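Gripper comparison, simulation part
Mehwish Abbasi
January 25, 2018

Did the sim runs first as the real arm was booked out till February. Two hands to compare, the Jesitz (parallel, two fingers) and the Kubo, same arm and same table for both. Controller is the Trisix one with default gains - I didnt touch them.

Each hand got 26 tries over the object set. Objects went down in random spots, reset after every try. Jesitz dropped 6, Kubo dropped 7. So not much in it really. Most of the drops were on round shiny things, fingers close fine but the contact patch is tiny.
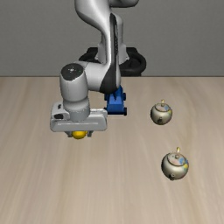 Fig. 2. Jesitz hand over the yellow object, one finger each side. Toy vehicle and the two teapots to the right.

Clutter matters more than I thought. The hand is wide, so anything next to the target gets knocked if the approach is straight down. Turning the wrist before going down helped, need to put that in the planner properly instead of by hand.

Still to do: rerun with lower friction, fix the logging (lost 2 runs, had to repeat them), then teh same set on the real arm at Homwood.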